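Course: Care of Shared Rooms, Handout 4
The tissue box on the table
Prepared by Faustine Lebrun for the group of August

In the last lesson we spoke about towels and soap. Now we come to a smaller object, the box of paper tissues. Many students think there is nothing to learn about it. I ask you to read these notes before the practical hour.

1. Where the box stands

In the reading room at Tuvbridge the box has its place on the wooden table. It should be reached from both sides without standing up. Keep it away from the edge, where a sleeve can push it down.

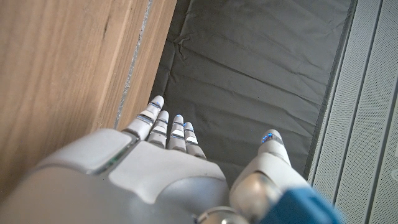

Should the box stand directly on the tabletop?
It may, if the table is dry and has free space. On a table where people drink, a small raised base is better, for the cardboard becomes soft very quickly when it takes water from below.

2. The first tissue

When you open a new box, remove the whole cardboard piece along the cut line. Then lift the first tissue slowly, with two fingers, until half of it is outside. Do not fold it in a decorative form. Guests hesitate to take a tissue that looks arranged.
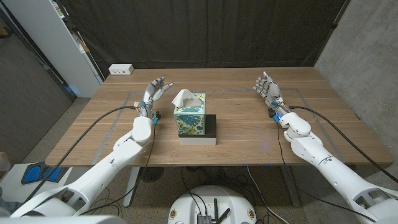

If the tissue falls back inside, do not search for it with the full hand. Hold the box by its lower part, tilt it a little and take only the top sheet. With a cube box this happens more often toward the end, when the pile is low and the sheets are far from the opening.

3. Lifting and checking

Take the box from below or by the sides. Do not press the middle of a side, because an almost empty box bends there and does not recover its shape. The weight tells you a lot after some practice. Our boxes at Tuvbridge hold up to 90 sheets.

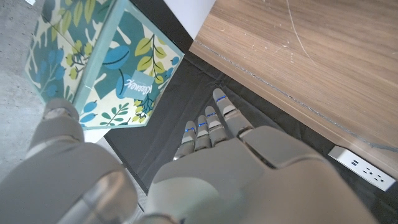
When you put it back, turn the printed sides so that they are parallel with the table edge, and wipe the place under it first. The spare boxes are in the Dillen cupboard, second shelf. Write on the list each box you take.

For the next lesson: choose one table at home, and write 200 words about what stands on it and who must reach it.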